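3.2 Floor Retrieval Task

The task was chosen by the students, which explains its modesty. In the spring term of the Cultemley robotics course, four teams were asked to have an arm pick up one flat object from the floor and hand it to a person. The syllabus had proposed stacking. After a week of stacking, the teams petitioned for something that could not fall over.

Each team had 19 attempts per session, with the box placed at a new angle before each one. Teams wrote their own approach routine and shared a common grasp routine, maintained by Arben Kelmendi and known in the commit log as "do not touch." It was touched by all four teams before the end of April.

Most failures came from the approach. Students tended to bring the fingers down closed and open them late, a habit left over from the Yordanov simulator, where the floor is perfectly forgiving. A real floor is less so. Team Fisgate got around this by opening the gripper well above the target and coming in along the short side of the box, and completed 18 attempts in its final session. Team Sultska wrote a far more elegant planner and completed seven. Its report runs to nearly twice the length of Fisgate's.

We also saw trouble with daylight. Glare on the floorboards was sometimes taken for the lid, and one routine spent a whole afternoon session reaching with great confidence for a patch of sun. Vesela Mladenović suggested closing the blinds. The team preferred to retrain, and did so overnight, by which time the problem had gone away by itself until morning. Figure 4 gives the wrist view close to the box, with window light on the boards beyond it. We return to lighting in Section 5.
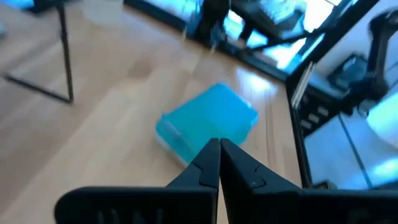 Figure 4. Wrist camera view near the turquoise box, with the fingertips almost touching.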